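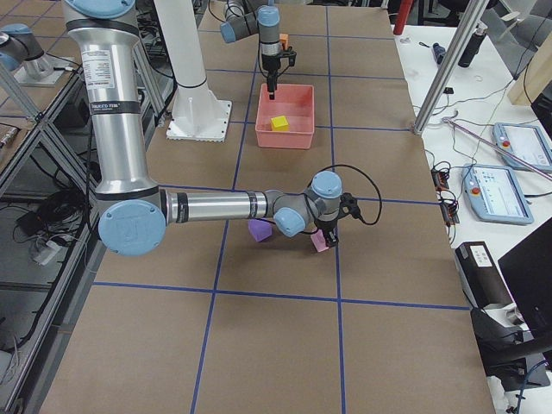

The Gekwood Two-Arm Sorting Kit - my long-term notes

I first wrote up the Gekwood kit back in August, when I'd only had it going for a couple of weeks and was still in that stage where everything is either wonderful or on fire. So many of you wrote in with questions that I've redone the whole page, and this is the version to read. The old one had a mistake in the cable section anyway (sorry, Marlene!).

If you haven't come across it before, Gekwood sell a package for people who already own a pair of arms and want them sharing a table. You supply the arms. They supply two parallel grippers, the mounting hardware, a foam cube set, a bin, the Osinora software and a printed setup guide that's better than most I've paid good money for. They don't supply a table or the paper or the tape, so get those in before the box turns up.

Setting up

Put aside a full day. I know the guide says a morning, and maybe it is a morning if you've done it before, but I lost most of mine to finding the right bolts for the base plates and then to squaring everything up. The guide wants you to mark your table out in cells and give each cell a name in Osinora, and my advice is to go for strong blue painter's tape over brown kraft paper. The colours are easy to tell apart by eye when you're leaning over trying to work out which cell you've just told the arm to go to, and when the paper gets scruffy you peel the lot off and start again.

Do measure your cells after the tape is down and not before! I typed in the numbers from my sketch, and the first arm spent an hour politely closing its fingers beside every cube I gave it.

The grippers

These are the best part of the kit and the reason I'd buy it again. They're light, they close evenly, and the finger pads can be swapped with one small screw each. Foam cubes are a kind thing to learn on as well. You can squash one by accident and it forgives you, and if you drive the gripper a bit too low it's the foam that gives.

The grip force setting lives two menus deep, which annoys me every time. I've asked Gekwood to move it. Branislav Mikuš on their support desk wrote back the same afternoon and said it was on the list, and he also sent me a shortcut file that puts it on the front page. Ask for that when you order and save yourself the tapping.

Cable length is generous, maybe too generous. Leave enough of a loop at the wrist that the joint can turn all the way without pulling, then tie back whatever is left. In the old version of this page I said to tie it down tight, and Marlene McKinnon pointed out (very nicely) that she'd followed me to the letter and popped a connector. Don't do what I said in August.

Osinora

I like it more than I expected to. You give each arm its own list of jobs, pick which cells it's allowed into, and the software holds one arm back if the other is already in a shared cell. Early on it was far too cautious and one arm would sit there waiting for ages like someone at a four-way stop. The update that came out on 10th February sorted most of that.

It's still weak at telling you why it has stopped. You get a code and nothing else. I keep the list of codes taped inside a cupboard door, and code 9 (cell already occupied) is the one you'll meet most.
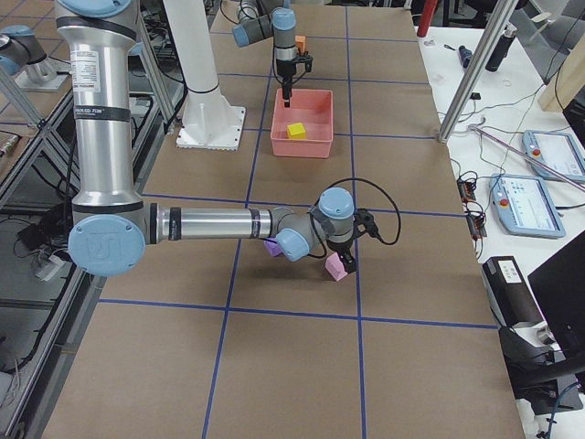 Do both arms have to be the same model?

They should be, if you can manage it. Osinora will accept a mixed pair, but you'll need to set up each one separately, and the shared-cell timing is tuned for two matching arms.

What it costs and what else I looked at

The full kit was $1,638 when I ordered, with shipping on top. There's a smaller one with a single gripper for some $1,000, and I'd only go for that if you're sure you'll stay with one arm. Adding the second gripper later costs more than the difference.

I also looked hard at the Šimek package. The fingers on it are sturdier and the labelling is lovely, but the software wanted a licence for each arm, and I couldn't get a straight answer on what happened at renewal. Botholm do a cheaper set that a few readers are happy with. It comes without any way to stop two arms going for the same spot, so you'd be writing that part yourself. Fine if that's your idea of fun!

Small things I'd want to know before ordering

The finger pads wear. Order a spare set at the same time, as they ship from a different warehouse and mine took ages to come on their own.

The guide assumes your pendants are within reach of the table. Mine are, and I'd be grumpy if they weren't - you'll be going back and forth between the two all day at first, and you want those red stop buttons handy.

Return shipping is on you unless something arrives broken. The warranty covers the grippers for two years and the pads not at all.

Keep the box. The foam inserts are cut for the grippers, and I've used mine twice already to send one in for a check.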